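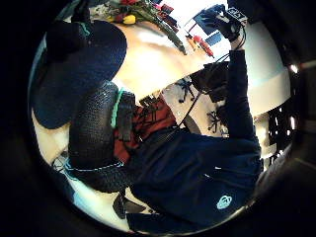 Prise sur la table, gant à la main droite, vue de la pince

Starnus
Posté le 28 décembre 2019
Deuxième série pour le projet du club. Le gant enregistre, le câble longe la manche. Je garde les fleurs couchées sur la table pour tous les essais. Il me reste 11 prises à trier avant la reprise. Des avis sur le cadrage ?

Grakine
Beaucoup trop près. La veste occupe la moitié en bas à droite et la main est reléguée tout en haut. Pour apprendre une saisie, il faut voir les doigts.

Starnus
On les voit, repliés. C'est vrai qu'on ne distingue pas bien ce qu'ils tiennent.

Tastwood
Pas d'accord avec Grakine. Le règlement du concours demande des vues variées – même penchées. Je garderais celle-ci et j'en ajouterais 6 plus larges.

Grakine
Variées, oui, mais exploitables. L'an dernier on a jeté 97 séquences pour ça.

Bjarnason
Question annexe : le câble passe en travers devant le torse. Tu ne peux pas le fixer au coude ? Chez nous il finissait par tirer sur le connecteur.

Starnus
Je vais essayer avec du velcro. Pour les vues larges, je m'y mets en février, j'ai des partiels avant.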